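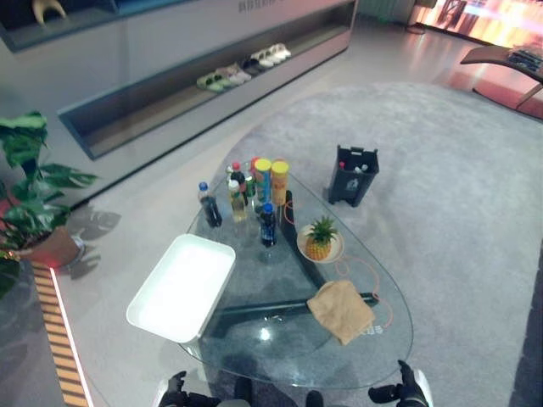

Nneka Ibrahim gave up sugar for 30 days and says she felt exactly the same at the end of it, only crosser. She wrote to us after our March piece on Flekura, the app that promises to "reset" your taste for sweet things in a month, and her letter was one of the shorter ones. Most ran to pages. People have strong feelings about fizzy drinks.

I have been using Flekura myself, with gritted teeth. You type in whatever you eat and drink, and it gives you a colour. Red is bad. Orange juice is red, which surprised me, and so is cola, which didn't. A packet of crisps comes up amber until you admit to finishing it.

The claim on the sign-up page is that 2,667 people in Candurville took part in a trial and that most of them "lost the craving". I asked what that meant. The company sent me a leaflet. I asked again, and was told that users had filled in a form on their phones at the end of the month, scoring their cravings from one to seven. How many had dropped out before then? The press office would get back to me. It has been a while.

You can see the problem. Anyone still filling in forms on day 30 is likely to be the sort of person for whom the thing was going well. The ones who cracked in the second week and ate a trifle over the sink have deleted the app and got on with their lives.

There was no comparison group either. Tell a few hundred people to write down what they drink, with no app and no colours, and I suspect plenty of them would drink less of the sweet stuff. Writing things down makes you feel watched. A notebook costs very little and doesn't send you a message at 7 in the morning asking how your relationship with biscuits is going.

Fitent, the rival made in Tunstall, is a bit more modest. It tells you how much sugar is in a bottle and leaves you to worry about it. I liked it better, though the label on the bottle does the same job for nothing – and the label doesn't want my date of birth.

None of this makes sugar good for you. Dentists have been saying so for as long as I've had teeth, and I believe them. What I don't believe is that taste can be wiped clean in a month and stay that way. Flekura's form was never sent out a second time, so there is no telling what its users were drinking by the summer.

Ibrahim, for her part, is back to two sugars in her tea.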